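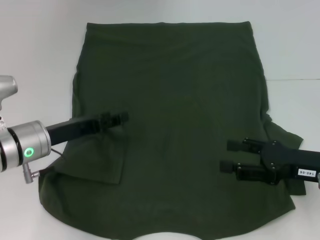 GELLGATE, February – Great news for anyone who loves a shady street! Skutmont has finished its summer check of the town's street trees, and of the 2,916 looked at, only 40 showed signs of borer damage. Pruning crews start on those next week, working from the Unden Road end. Another 200 young trees – mostly maples and lindens – go in this fall, and residents can ask for one out front. Neighbours, get your requests in by 4 p.m. on the last day of the month!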